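How Does a Helicopter Land With No Engine?

By Noel Talavera
October 11, 2022

A helicopter stays up because its long, thin blades spin around very fast. Each blade is shaped like a small wing. As it cuts through the air, it makes a push upward called lift.

The engine normally turns the blades. So what happens if the engine stops?

The helicopter does not drop like a stone. A special part called a freewheel lets the blades keep spinning, even when the engine is not turning them. You may know this from riding a bike. When you stop pedaling, the wheels still roll.

The pilot has to act fast. There is a lever beside the seat called the collective. It changes the tilt of all the blades together. The pilot pushes it down to make the blades flatter, and the helicopter starts to sink.

Now air is rushing up through the blades from below, and this keeps them turning — the same way wind turns a pinwheel. Pilots call it autorotation. You can say it like this: AW-toh-roh-TAY-shun.

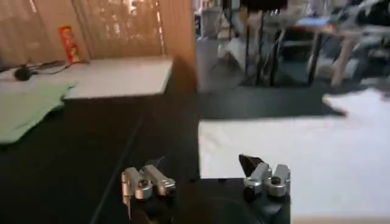 Near the ground, the pilot tips the nose up to slow down. Then the pilot levels out and pulls the lever up. The blades bite into the air one last time and use up their stored spin to make the landing softer.

Pilots practice this with a teacher on board. Some seeds do it too. A maple seed spins as it falls, so it comes down slowly and the wind can carry it farther from the tree.

Words to know
Lift: the upward push that holds an aircraft in the air
Collective: the lever that tilts all the main blades together
Autorotation: when moving air keeps the blades spinning without the engine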